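## Notes for the pop production unit: how a chorus gets big

Okay, picking up where we left off, with vocals stacked on vocals! I played you the Tultora single twice and most of you heard the chorus "get louder." Pull it into your session and check the meter. It barely moves. What changes is width: the verse is one dry voice, dead center, and the chorus adds doubles panned hard left and right (plus a whispery octave I'm slightly obsessed with).

Things to listen for before we meet again:

- where the bass drops out right before the chorus, and for how long
- the reverb tail on the last word of the verse
- whether the hi-hat pattern changes or you just think it does

The Bistia remix does the opposite. It keeps the vocal narrow and opens up the synths, so the singer feels like she's standing in a huge room by herself. I love it, but I know a few of you found it cold, and I want to hear why.

**Homework:** take the verse stem from the Pernby folder and build a seven-second lift into a chorus. No risers from a sample pack, please! Use a filter sweep, a drum fill, silence, whatever you like. Mono check it before you turn it in, because wide doubles can vanish on a phone speaker.

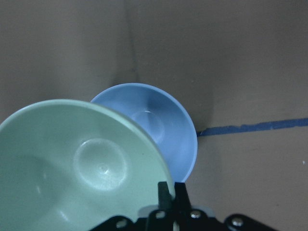

*Pernby, 12/05/2023*

Stems are in folder 549. If you'd like something harder, try the Chong ballad, where the last chorus has no drums at all and still feels like the peak. Bring headphones next time, the wired kind if you have them, and we'll start with your lifts.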